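Comparing Two Wrist Camera Settings for a Parallel Gripper in Simulation
Project report, Robotics Lab Course – Zsófia Kocsis, Tamás Lakatos, Flor Taipe

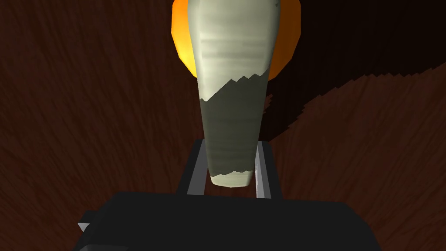 The project compares two shadow settings of the simulated wrist camera and their effect on a grasp detector. The detector, called Storkex in this report, takes one wrist image and returns a grasp center and a closing angle for a two-finger gripper. It was trained last year on renders without shadows, and our supervisor, Szabolcs Szilágyi, asked whether it could be used unchanged with shadows enabled.

1. Setup

The camera is fixed to the gripper body and looks out along the fingers. The low-resolution shadow map gives stepped, sawtooth shadow borders on the object and on the table. These borders have strong contrast and can be mistaken for object edges. The second setting uses a filtered shadow map with soft borders. All other parameters were kept constant: light position, wood texture, object meshes and camera pose relative to the gripper.

2. Procedure

We rendered 2000 images per setting from the same list of arm poses. Poses in which the target lay entirely outside the camera view were removed before rendering. A prediction was counted as correct if the simulated gripper closed on the target and held it during a short lift. The arm controller was not changed between runs.

3. Results

Over both settings together, 3846 predictions could be evaluated. The rest were discarded because the planner found no path to the predicted grasp. With the stepped shadows, 105 grasp centers were placed on a shadow border on the table. This error did not occur with filtered shadows. Closing angles were less affected – most angle errors appeared in both settings and involved tapered objects, where the two contact surfaces are not parallel.

4. Limitations

Only one light direction was tested. The finger geometry is simple, and contact friction was left at the simulator default. We did not repeat the test on the real arm.

5. Further work

Lihua Jiang is retraining the detector on a mixed set with both shadow types. The pose list and render settings are stored in the project folder under Gadorau.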